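Paiva House Residents' Meeting – Minutes, May

2 min read

Held in the ground floor lounge at 7 p.m. Apologies were received from two residents on the Anham side. The minutes of the last meeting were accepted with one correction: the vacuum filter was ordered from Sellus, and it has now arrived.

1. Guest room

The new mattress for the guest room was delivered by Arow and has been unwrapped. It cost $491 with delivery, which is within what was agreed. The old one is still in the hallway. The city pickup needs to be booked and the booking number posted on the board.

There was some discussion of the bits of plastic wrap that get left behind when a mattress is opened. They stick to the quilting and catch in the stitched seams. One resident wanted to use the vacuum with the upholstery head. Others felt the hand brush and dustpan were enough for a new mattress and easier to carry upstairs. It was agreed to use the brush and dustpan on the top, then go along the gray edge strip, and to put the fitted cover on afterward. 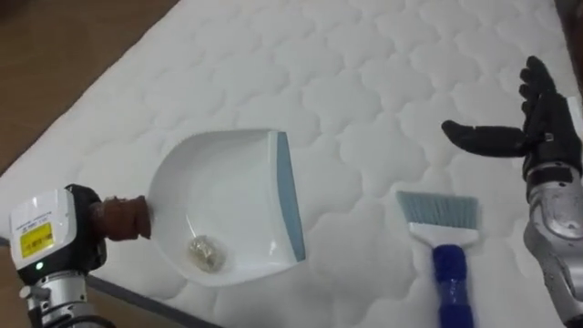
2. Brushes and dustpans

The white dustpan with the light blue rubber lip and the blue-handled brush are to be kept for beds and soft furniture only. They will hang inside the linen closet door. The floor set stays under the kitchen sink. Labels were suggested – agreed, masking tape will do.

A request for a second set for the upper floor was put off until the next meeting.

3. Bedding

The guest room needs a fitted cover and two pillow protectors. A limit of $30 was set for the protectors. The cover from the old mattress will be washed and tried first. If it does not fit over the corners, a new one will be bought.

4. Other business

The lounge window still sticks. The landlord has been told again.

Guests should strip the bed before they leave and put the sheets in the hamper. A note will go up by the light switch.

The meeting closed at 7:30 p.m. The next one will be in the same room.

Shares: 2 – Comments: 7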